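Testers wanted: Follex wireless keyboard

Laltico is looking for 48 people to try the Follex, a low-profile wireless keyboard, before it goes on sale. The test runs for four weeks in June. You use the keyboard at home as your main one and fill out a short form every Friday.
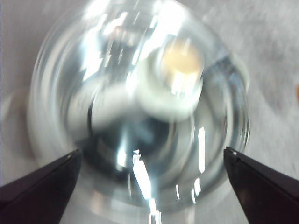 Who can apply

You need to be 18 or older and type at least two hours a day on a desktop or laptop. We want people on Windows, Mac and Linux. Gamers are welcome, but most of the questions cover office work and writing.

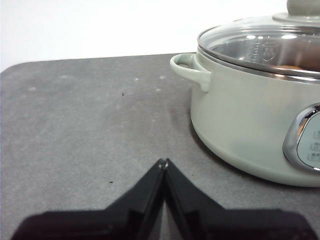
You also need a free USB-C port and Bluetooth. The Ralard app, which handles key mapping and firmware updates, has to be installed for the full test. It logs battery level and dropped connections. It does not log what you type.

Testers who finish all four forms get $202 and keep the keyboard. If you drop out early, send it back in the prepaid box.

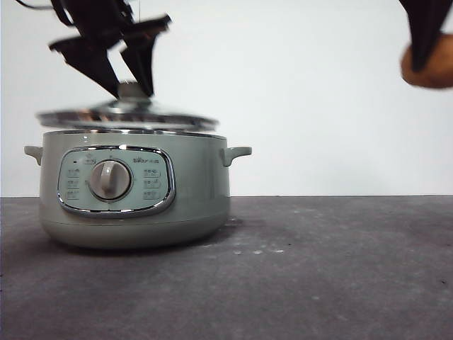
Can I use the keyboard with my work computer?
Check with your employer first. Some companies block outside apps, and without Ralard we can't count your results.

Left-handed typists and people who use a number pad every day are in short supply, so please mention it if that's you. 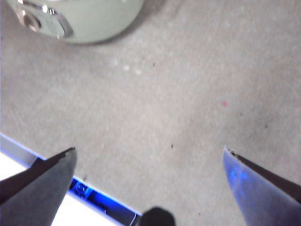 To apply, write to the Sethi test desk at Laltico and quote reference 2471. Include your operating system, your current keyboard and your shipping address. Applications close at 5 p.m. on the last Friday in May.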